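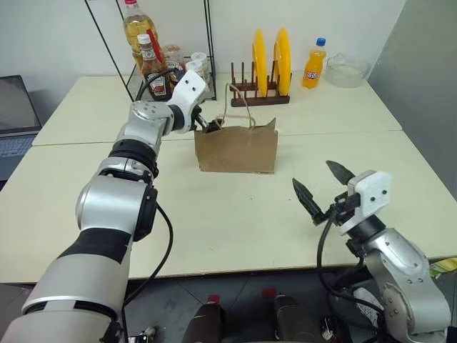

Progress report to the Carnamora Fund
27 October open day, Kundbridge workshop
Report date: 10/27/23

The open day set out in our July plan has now been held. We received 66 visitors in two sessions, among them 14 members of Skomia's kitchen services staff, whose views the grant asks us to collect.

Each session began with a talk of 30 minutes, followed by the two-arm bench demonstration. The tasks were taken from household work: handling a paper carrier bag by its handle, and reaching among plates, bottles and jars. Visitors were invited to put questions to the operators throughout, and the second session overran as a result.

Written comments were returned by more than 40 visitors. Most dealt with speed and with safety near people — the latter will need a fuller answer than we were able to give on the day. Skomia has asked for a repeat visit at its Barta site, and we seek the Fund's agreement to meet the travel costs from the existing budget line.

No change to the agreed spending is requested otherwise. A full summary of the comments will follow with the next report.

Veronika Kozma
Project Lead

Contact us | © 2023 Kundbridge | Back to top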